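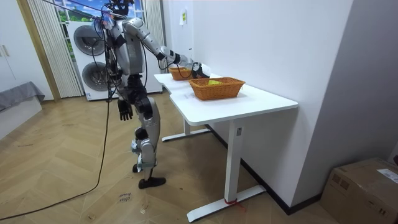 The files in this folder contain the wage supplement tables of the Jusholm municipal employees, together with the script that calculates the cost-of-living part. The tables were typed from the paper circulars by Piroska Erdős. Norbert Mészáros wrote the script and checks the sums.

## Files

- `scales.csv`: basic monthly pay by grade and step
- `supplement.csv`: supplement rate in percent, one row per half year
- `pensioners.csv`: the same rates, as they are applied to pensions
- `calc.py`: reads the three tables and writes `out.csv`

## How to run

```
python calc.py --from 2018-01 --grade 7
```

If you leave out `--grade`, all grades are calculated. The result is rounded to whole units, as in the circulars.

## Notes on the data

The rate is changed in January and again in the middle of the year. When a circular came late, the row has the date from which the rate is valid, and the date of the circular itself is in the column `issued`. Arrears are not included in the output.

For grade 4 the old scale had two steps with the same pay. We kept both of them, so please do not remove the second one as a duplicate.

Some 3 rows in `pensioners.csv` have an empty rate. The circulars for these are missing in the Ukville archive. The script skips them and prints a warning.

## Changes

April 2018: new January rate added, column `issued` corrected for grade 7.

## Contact

Errors in the tables: Piroska Erdős. Errors in the script: Norbert Mészáros. Please write the grade and the half year in your message.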